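**Mammont wipe-clean tablecloth, 143 cm wide – notes after 14 weeks**

Bought by the metre from Dubey and cut to length in the shop. The cloth is a coated cotton with a matt face and an unbacked reverse. Price was mid-range, and the cut edge was straight.

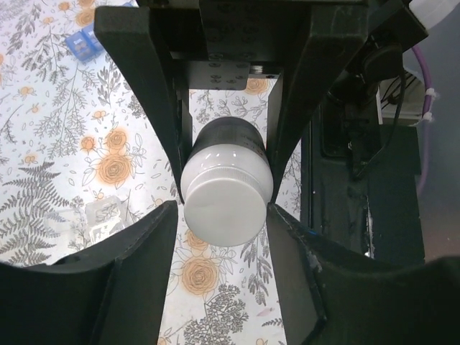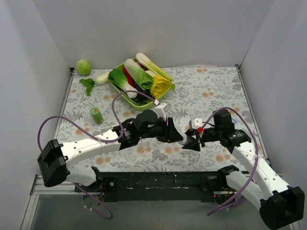

The coating is the part worth paying for. Tea, beetroot juice and washing-up liquid all lifted with a damp cloth after 40 minutes. Turmeric did not, and left a faint yellow ring that took two days of daylight to fade. Pattern matters more than I expected here: a print like the fern fronds and peach-orange blossoms on off-white hides crumbs and small marks well, but strong yellow stains still show in the pale ground between the leaves. Feven Gebremichael has the plain grey version and reports the reverse – stains vanish, dust does not.

Fold creases are slow to drop. Mine needed almost 21 hours flat in a warm room, and the centre crease is still there in low light. Ironing on the reverse at the coolest setting helps. The Feretti cloth I had before came on a roll and had no such trouble, though its coating cracked at the table corners by May.

The cut edge does not fray if left alone. Fasil Yimer hemmed his and the needle holes let water through, so I would use bias tape and glue.

Slip is moderate on varnished wood and poor on glass. Clips are not supplied. The Buline steel ones fit table tops up to 40 mm thick and leave no mark on the coating.

Four out of five. One point off for the creases.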